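Leltier Table Notes

README for version 3, last updated Friday, August 17, 2018

What this is

Leltier Table Notes is a collection of written records about small tables being laid, used and cleared in a shared room. Each record covers one sitting at one table. It lists what was on the cloth at the start, what was moved, and what was on it at the end. There are 182 records in this version, all from the long room at Simard.

The records are meant for people who study everyday household tasks and want plain wording for them. They may also be of use to anyone who needs lists of what people leave on tables and on the chairs next to them.

The room

The room is bright and has a lot going on in it. Tables are used by different groups at the same time, and people walk between them. Chairs come from several sources and don't match: there are white slatted ones, upholstered ones and plain wooden ones. They are often used as extra surfaces. A chair may hold a bottle and a dish, or have a cloth over its back, and both count as part of the record if the chair belongs to that table.

The cloths are printed, some of them with words. A round white plate on a cloth with "Jasmine" and "Flower" printed on it is recorded as "plate, round, white" and the cloth is recorded separately. The lettering goes in the cloth_text field exactly as it is printed.

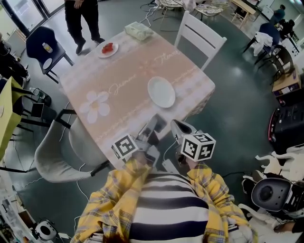

What a record contains

record_id: a number, never reused
table: a short name for the table, such as "long, near window"
cloth: main colour and pattern
cloth_text: any printed words, otherwise blank
start_items: everything on the cloth at the start
end_items: everything on the cloth at the end
moves: one line for each item moved, in order
nearby: chairs and stands beside the table, with anything on them
notes: free text, up to 200 characters

Records are stored as plain text files, one per sitting. The field names are in lower case and must stay that way, as the Drondow checking script looks for them by name.

How items are named

Use the everyday word. Write "plate", "cup", "tissue pack", "bag". Add size, shape and colour only where they help to tell two items apart. If you can't tell whether something is food or a wrapper, write "item, unclear" and put your best guess in the notes.

Colour caused more disagreement than anything else in version 2. The same cloth could be pink to one writer and beige to another, depending on where they stood and how much daylight was coming in. We left both words in the older files. From version 3 the writer picks one colour at the start and keeps to it until the end of the sitting.
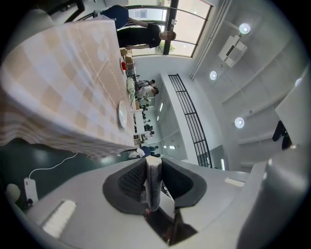 Small things at the edge of a table are the ones most often missed. Go along each edge in turn before filling in start_items, then do the middle. Anything that hangs over the edge is still on the table. Anything on the floor is left out, even if it fell during the sitting - put it in the notes if it seems to matter.

Moves are written from the point of view of the person seated or standing nearest the item. "Left" and "right" are theirs. If two people reach for the same thing, write one line for the item and leave the people out of it. The records don't name or describe anyone.

Plates and bags

A plate with something on it is two items. The contents come second, after a plus sign: "plate, small + fruit, red". An empty plate needs nothing added.

Plastic bags are awkward. They change shape every time they are touched, and a bag that has only been flattened or crumpled has not been moved. Write a line for it only if it ends up on a different part of the cloth. 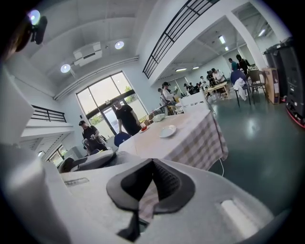
Known gaps

Two of the files have no end_items. They have been kept so that the numbering still holds.

The nearby field was added late and is blank in nearly all of the December records.

Cutlery is poorly covered. If you need it, the Broltutex lists are a better place to start.

Use and changes

The files may be copied and changed freely. Please keep this README with them. Corrections should give the record_id, the field, the old wording and the new wording, one to a line.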